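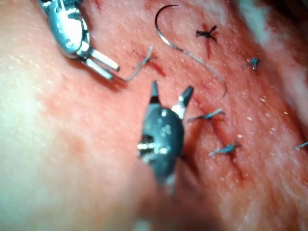 # Notura closure notes

Catríona Cronin
December
4 min read

Notura is a small collection of pictures and written notes on closing a straight incision with interrupted stitches. It covers the tissue surface, the seam, the needle, the thread and the knots. The notes were first kept for people learning to label suturing material at Bustora and were later tidied into this folder so that other groups could use them.

The picture at the top of this file shows a closure. The seam is shut and has five tied knots along it, and the curved needle is lying on the tissue with its thread.

## What is in the folder

- `pictures/` holds the still pictures.
- `notes/` holds one plain text file per picture, with the same base name.
- `terms.txt` is the word list used in the notes.
- `changes.txt` records edits to the notes after first release.

The notes are written in full sentences. An earlier version used short codes for everything, and people kept mixing up the code for a tail with the code for a loose strand. The codes were dropped in version 3.

## Terms

**Seam.** The line where the two edges of tissue meet. A seam is called closed where no gap shows between the edges. It may still be darker than the tissue on either side, as in the top picture, where it is a thin dark red line. A dark seam should not be marked as open on color alone.

**Knot.** A tied stitch on or beside the seam. Count the knot, not the tails. If two knots touch, mark them separately only when the thread of each can be followed.

**Tail.** The short trimmed end left after a knot is tied. Tails point in any direction and no direction is treated as wrong.

**Strand.** Any length of thread that is not part of a knot or a tail. The long curve of thread running from the needle is a strand. So is a short run held near the jaws of an instrument.

**Needle.** The curved metal part only. The thread starts where the metal ends. In small pictures the join is hard to place, and the note should say so.

**Surface.** The tissue away from the seam. Texture is noted in everyday words such as smooth, bumpy or granular. Pale specks are part of the texture and do not get their own entry.

## How the notes are written

Each note has 4 parts, in this order: seam, knots, needle and thread, surface. A part is left out if the picture does not show it. Please do not write "none" or "n/a", as the loader reads those as text.

Color is given the way it looks in the picture. Thread has been written up as blue, gray, blue-gray and dark blue-gray by different people looking at the same stitch. All of these are accepted. Search for both "blue" and "gray" if you need every mention of thread.

Instruments are named only when they are needed to place something else, for example "thread between the jaws of the silver instrument." The two in the top picture can be told apart by color, so the words silver and dark are enough. Their make and model are not recorded anywhere in Notura.

Where a picture is soft or blurred in one area, write about the sharp part and leave the rest.

## A sample note

The following is the note for the top picture as it stands in the current version:

> Seam closed, thin and dark red, on a diagonal.
> Five knots on the seam, dark blue-gray thread, short tails in mixed directions.
> Curved needle on the tissue above the knots, with a long strand sweeping down and to the right. Second, short run of thread by the jaws of the silver instrument.
> Pinkish-red, fine bumpy texture with tiny pale specks.

Most notes are shorter than this one.

## Checking

Every note was read by a second person. Where the two readers disagreed on the number of knots, the picture went to Catríona Cronin, who made the final call. Roughly 10 percent of the first batch went through this step. Most of the disagreements were over a tail read as a separate stitch.

Spelling was checked at the end. "Suture" is used for the thread and "stitch" for the thread once tied. A few early notes use "suture" for both and have been left alone.

## Limits

The notes say nothing about how well a closure would hold. A still picture gives no measure of tension in the thread, and knot security was not tested. Spacing between knots is not given in millimeters because there is no scale in the pictures.

No claim is made about healing, depth or tissue type. Please do not use Notura to grade anybody's work.

Words for texture vary between readers more than words for thread do. "Bumpy" and "granular" should be treated as the same thing in searches.

## Related sets

Drikero uses the same word list for its drawings of knots. The Ó Conaill set is older and uses "join" where Notura has "seam"; the remaining terms match except for "strand," which it splits into 2 entries. A conversion table is at the end of `terms.txt`.

## Corrections

Send corrections as a plain text file with the picture name on the first line and the changed sentence under it. Give the whole sentence, even for a single word. Corrections that affect a knot count are read again by two people before they go in. Changes to the word list are held for the next version.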